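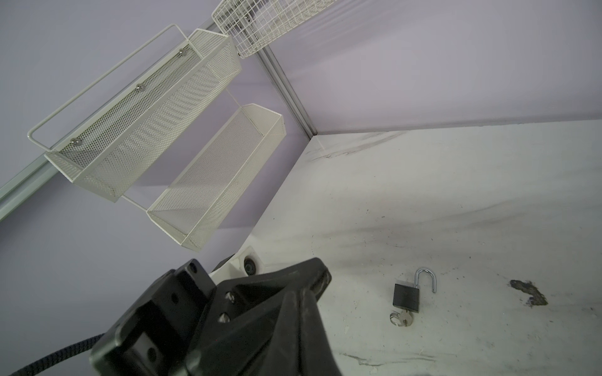

The gripper in the training enclosure at Darnia, with an open padlock and its keys on the floor of the cell.

Darnia has stopped one of its robot training cells in Skarkus after the arm continued to move for 13 seconds when the stop button was pressed. No person was hurt. The company informed its customers of the fault in a short notice in February.

The cell is used to teach a robot small jobs of the hand, such as opening a padlock with a key or putting objects into wire baskets. According to the notice, the arm was in a padlock task when the operator saw that the gripper pressed too hard against the floor of the enclosure and used the stop button on the desk. The arm did not stop at once. It finished the movement that was already sent to it, and only then the brakes closed.

Darnia says the mistake was in the control software, which is called Sebastian. After an update, the stop signal from the desk was put in the same line as the normal movement commands and had to wait for its turn. The red emergency button on the cell itself works by a separate wire and was not affected, but it was not pressed that morning.

The company then looked through the records of 2,843 runs made after the update. In 29 of them the desk button was used, and in each of these the stop came later than it should. The delay was mostly less than one second, and for this reason the operators had not reported it before. The long delay happened when the arm had received a whole series of movements in advance.

The older version of Sebastian has been installed again on all cells of the same type. The cell in Skarkus stays without power until the wrist joint has been checked, as the force on it was above the permitted value. A new gripper cable is also ordered.

Ellness, which supplies the arms, said in a written answer that the hardware behaved as it was designed. It asks other users to test the desk button while the arm is moving, and to repeat the test after every update. Until now many sites test it only with the arm standing still, and in this condition the fault cannot be noticed.

Darnia expects to publish the corrected software next month. Customers who have the affected version should use only the red button on the cell until then.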